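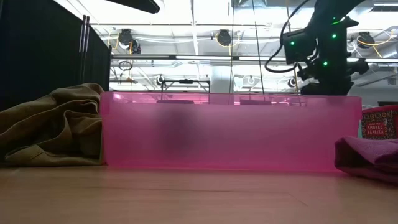
Depth holes, again

Nov 24, 2022

Most of this week went on translucent plastic. The depth camera doesn't cope with it. Some of the light comes back from the front wall, some goes through and comes back from whatever is inside, and the point cloud ends up with a smear where the wall should be. The planner then treats the smear as free space and happily draws a path through the side of the bin.

My first fix, back in September, was to fill the holes. Any missing patch with valid depth on both sides got a flat surface stretched across it. It worked on the bench in Putus and fell over as soon as there was cloth nearby, as a heap of fabric against the bin gives you valid depth at all sorts of angles and the fill follows it. I had walls that bulged outwards like a tent.

So I've taken that out. Caken (our planning layer, for anyone new) now gets the bin as a fitted box instead. The colour image gives a mask, the rim gives the top edge, and the table plane gives the bottom. The rim is the useful bit. It's the one part of a frosted bin that shows up sharply in colour, so I fit lines to it there and use depth only for the height. If the fit is poor, the code says so and stops. I would sooner have it stop.

I ran it over 309 saved captures. The old version put a path through a wall in some 200 of them. The new one did it in 6, and all of those had cloth lying over a corner of the rim, so the box came out too short. I haven't fixed that yet. The obvious thing is to make the box longer whenever a corner is hidden, but then there's less room to move beside it and the planner gives up more often.

Two smaller changes went in as well:

The collision check now samples the lower part of the arm more finely. It was too coarse and could miss a thin wall between two samples.

Gretholm, the log viewer, draws the fitted box over the colour image. It should have done this from the start. I found a sign error in the table plane within ten minutes of turning it on.

What's inside the bin is still a problem. Through frosted plastic you get dark blurs, and the segmenter is far too sure of itself about them. For now I throw away anything it finds below the rim line unless it was seen from overhead too.

Next is the corner case, then speed. The rim fit is slow on the older machine and I think most of that is me copying the image twice.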